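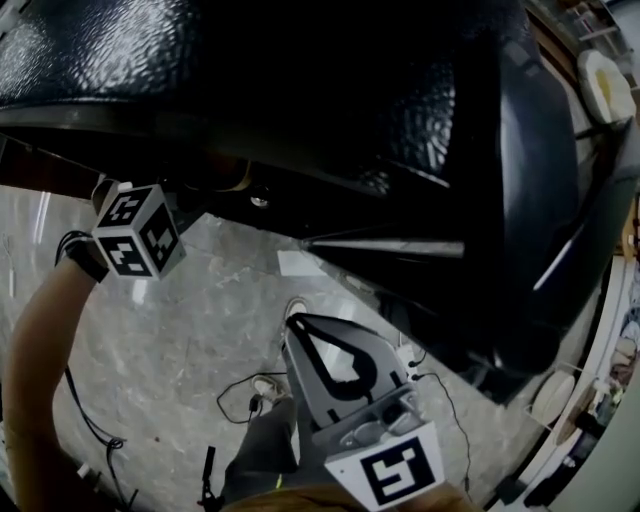 Clirkari Floor Clutter Notes
README, last edited 11 June 2023

What it is
A table of things found lying on concrete floors, mostly cables, plugs, adapters and scraps of paper, noted near or under something large and heavy. One row per item. There are around 1000 rows, collected over 23 visits to the Sinine and Trisden units. The original plan called this a survey of floor habits. I don't think it is one, and I have taken that phrase out of the title.

Files
floor_items.csv is the main table
places.csv has one row for each spot visited
words.txt lists the item names we allowed
old_labels.csv holds the first round of labels, kept for comparison only

Columns in floor_items.csv
item: cable, plug, adapter, paper, tool, other
color: black, white, gray, mixed, unsure
lies: straight, looped, tangled, flat, unsure
near: the closest large thing, in plain words
floor: bare concrete, painted concrete, mat
checked: yes or no

Please read this before using "near"
The large things were named by whoever was filling in the row, and people are far too confident about big dark shapes. A shiny black finish with a hammered texture was entered as a grill, a tank, a stove and "the drum" on different days. We never settled which names were right. If all you know is that it was large, black and glossy, write that and stop.

About tangles
A tangle counts as one row. I argued against this and still think it was a mistake, but splitting them was worse. Two people given the same heap of black cable came back with different totals every time. So do not add up the cable rows and call the answer a number of cables. It is a number of entries.

"Looped" was supposed to mean a cable that curls back over itself. In old_labels.csv it also seems to cover anything that wasn't straight. We relabeled 259 rows and left the rest of that file alone.

Plugs and adapters
Small white ones are overcounted next to small black ones, I suspect. White shows up on a gray floor and black hides among the cables. Somebody proposed a correction factor. There was nothing behind it, so it isn't in the files.

Paper
Any loose sheet, whatever its size. We did not record what was written on it, and most rows don't say whether anyone tried to look.

What not to use it for
Trip hazard scores. Nothing in the table says whether a cable was plugged in or whether anybody had to walk there. The Deng summary sheet used the rows that way, and I would ignore its second half.

Known problems
9 rows have a floor type that contradicts places.csv
"unsure" was hardly used in the first round, which tells you more about the people than the floors
mottled concrete was sometimes entered as painted

Next
A recheck of the "near" column is planned for July. Until then, treat every row with checked = no as a guess.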